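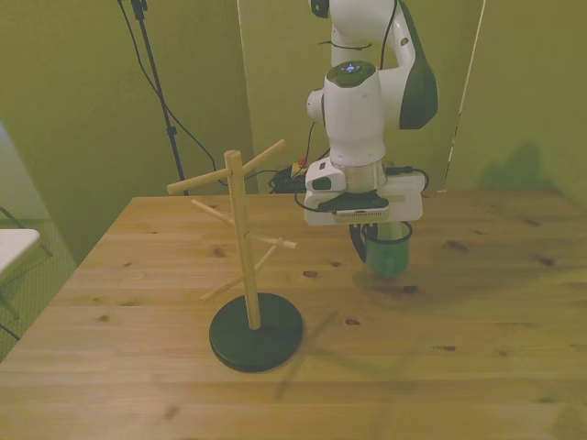 Figure 21-1. Mug held close over the table, all pegs of the mug tree free.

21 Working rules for the mug tree task

Clunance Tabletop Cell, Operator Guide, revision 2, June 2019

21.1 Who should read this section

Every person who starts, stops or resets the cell must read this section before the first session. It is also for the person who only stands near the table and changes the mugs between runs. If you only review recordings at the desk, you can go to 21.8.

The section assumes that the arm is installed and that the Tulico control software starts without errors. Installation is explained in section 4, and calibration of the cameras in section 9.

The rules do not replace the safety manual of your robot arm or the safety rules of your building. When two rules disagree, follow the stricter one and tell the cell supervisor.

21.2 Words used in this section

Run: one attempt to pick a mug and put it on a peg, from the start command until the arm is at rest.
Session: all runs made between one power-on and the next power-off.
Reset: bringing the mug, the mug tree and the arm back to their start positions.
Work area: the table top and all the space the arm can reach, also the space behind it and above it.
Operator: the person who holds the stop button. There is only one operator at a time.
Helper: a second person who handles the objects. A helper never gives the start command.

21.3 Before you switch on

1. Walk one time around the table. Look for bags, chairs and loose tools inside the work area and take them away.
2. Close or fix any door that can swing into the work area. If people use the door during the session, put the "Robot in use" sign on the other side of it.
3. Check that the table does not move when you push it with one hand.
4. Check that the round base of the mug tree stands flat on the table. Turn the pegs with your fingers. A peg which turns or comes out must be glued, and the tree must not be used that day.
5. Take each mug in your hand and look at the rim and the handle. Do not use a mug with a crack or a chip, not even a small one.
6. Look at the fingers of the gripper. Remove dust and old tape.
7. Press the stop button and release it again. The status line in Tulico must change two times. If it does not change, stop here and call the supervisor.

CAUTION: Do not lean on the arm to reach the other side of the table, also when the power is off. The joints can be damaged and the calibration is lost.

21.4 Cables

Most of the stops recorded in our cells come from a cable and from nothing else. Please give this part enough time.

1. Fasten the cable to the upper link with zip ties or straps. Pull the tie until the cable does not slide, but do not crush it.
2. Leave a free loop at the wrist. The loop must be long enough for a full turn of the wrist joint.
3. In manual mode, at low speed, move the arm to the lowest position of the task. The loop must not touch the table top, the mug or the pegs.
4. Turn the wrist slowly to both ends of its range and watch the loop the whole time. If the cable becomes tight, go back to step 1.
5. Lead the cables of the camera stands down along the stand and away from the arm. No cable may cross the open part of the table.

Note: A loop that is good for picking can be too long for hanging, where the gripper comes low beside the tree. Repeat steps 3 and 4 for every new height of peg.
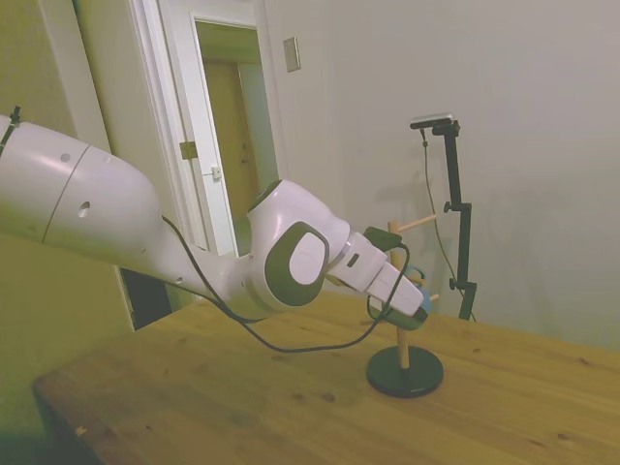

Figure 21-2. Gripper just over the mug tree. Watch the cable loop below the wrist in this position.

21.5 Camera stands

A camera stand is part of the cell and has the same rules as the arm. It must stand where the arm cannot reach it in any position -- not only in the positions used by the program.

1. Place the stand and tighten all adjustment knobs by hand. Do not use pliers.
2. Touch the camera lightly. If the picture on the screen shakes for a long time, the mounting bracket is loose.
3. Mark the position of the feet with tape.
4. Take one reference picture with each camera and save it with the session.

If somebody bumps a stand during the session, pause after the current run and compare with the reference picture. When the edge of the table is not in the same place, calibrate again. Runs made after the bump and before the new calibration get the mark "camera moved". Do not delete them.

21.6 Making a run

1. The helper puts the mug on the table and takes both hands out of the work area. The mug tree must have at least one free peg on the side of the approach.
2. The helper says "clear". The operator looks at the table, not at the helper, and repeats "clear".
3. The operator starts the run with one hand and keeps the other hand at the stop button.
4. During the run both persons stay behind the tape line on the floor. It is allowed to talk, but only about the run.
5. When the gripper opens, wait. The mug can swing on the peg or slip off it, and it is not yet time to catch it.
6. When the arm is at rest and the status line shows "Idle", the operator says "finished". Only now may the helper go to the table.

WARNING: Never try to catch a mug that falls while the arm is powered and moving. A broken mug is cheap. Press the stop button if you think it is needed, and let the mug fall.

WARNING: Never put your fingers between the handle of the mug and a peg when the gripper holds the mug. The arm does not need much speed to hurt a finger in this place.

If you are not sure whether the mug was held well, stop the run. You do not have to give an explanation for pressing the button, and it does not count against the operator.

21.7 Reset between runs

1. Check again that the status line shows "Idle".
2. Take the mug from the peg with the hand around the body, not by the handle.
3. Put the tree back on its mark. Turn it to the angle given in the run sheet.
4. Put the mug on the next position from the run sheet. Do not choose a position by yourself because it looks easier for the arm.
5. Look one time at the cable ties.

Note: The run sheet asks for different mug colors and different pegs in mixed order. Keep this order, also if it means more walking. When the same mug is used many times in a row, the results look better than they are.

Operator and helper should change places after 21 runs, or before, if one of them is tired. Write the change in the log.

21.8 What to write in the log

One line for each run is enough. Write it at once, not at the end of the session from memory.

Run number
Operator and helper (initials)
Mug and peg according to the run sheet
Result: hung / dropped / missed the peg / stopped by operator / stopped by system
Remark, if there is something to remark

"Hung" means that the mug stays on the peg with the gripper open and away from it. If the mug rests on the base or leans against the pole, the result is "missed the peg", even when nothing has fallen.

Run numbers continue from one session to the next and are never used again. If the last run yesterday was 3,281, then the first run today is the next number, also with a new tree or a new table. At the Wysocka site the numbers were started again from one in October, and for a part of the recordings it was no longer possible to say which log line belongs to which run. Please do not repeat this.

21.9 After a contact or a stop

Do this when the arm has touched the table, the tree, a stand or a person, and after each use of the stop button.

1. Leave the stop button pressed.
2. Ask loudly if everybody is well. If a person was touched, the session ends, also when there is no pain, and the supervisor is called.
3. Take a photo of the table before you move anything.
4. Remove broken pieces with the brush and the Futberg dustpan set from the shelf, never with bare hands. Look also under the base of the tree.
5. Repeat 21.3 from step 4, and all of 21.4.
6. Release the button. Drive the arm to the rest position in manual mode, at low speed.
7. Make one run without a mug. If it ends normally, continue with the run sheet.

After 2 contacts in the same session, switch off and report to the supervisor. Do not make a third try with a changed speed or a changed grip force. These values may be changed only as described in section 12.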